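Home Help Forum > Furniture and Storage

Getting old stickers off a small grey cabinet, inside and on the door

Posted by Grandoteo, Wednesday

Hello all, I hope somebody kind can point me in the right direction. I have taken over a little grey cabinet with an upper compartment, a middle shelf and a lower bit. It lives on our wooden table and I'd like it for glasses and coasters, which at present wander all over the house. The trouble is that a previous owner was very fond of decorating. There are small black stickers on the back wall of the top part, and the door is speckled all over with little black marks and pictures.

I've picked at one corner with my thumbnail and got nowhere, and I'm nervous of scraping because I don't want to spoil the finish.

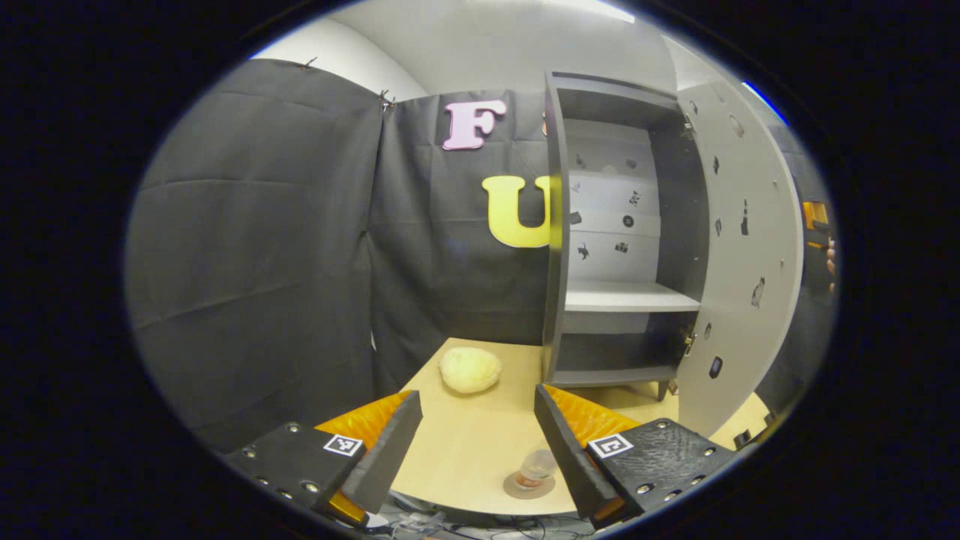 Ustico wrote that the hairdryer should come out before anything in a bottle does. Low heat, held a hand's width away, and keep it moving until the edge of the sticker starts to lift. Then go in with an old plastic card, nearly flat, and pull the sticker back over itself very slowly. I did a child's wardrobe this way in August and it took two evenings, with the radio on and a pot of tea, and I rather enjoyed it by the end! For the gummy patches left behind, a drop of cooking oil on a cotton pad, leave it ten minutes, then warm water and washing-up liquid. Do try the oil somewhere out of sight first, as some paints go shiny. The back wall is awkward with the dryer, so take the shelf out if yours lifts out.

Min
white spirit. done

Vornitz
I'd go gently with white spirit, Min, it took the colour clean off a bedside table of mine – and the smell hung about for days. I agree with Ustico about the warmth. As for the marks on the door, find out whether they're stickers or pen before you start. If a fingernail catches on an edge, it's a sticker. If it feels smooth, try a damp cloth with a little bicarbonate of soda, rubbing lightly, and wipe it off well afterwards. And give the whole thing a night with the door open before the glasses go in.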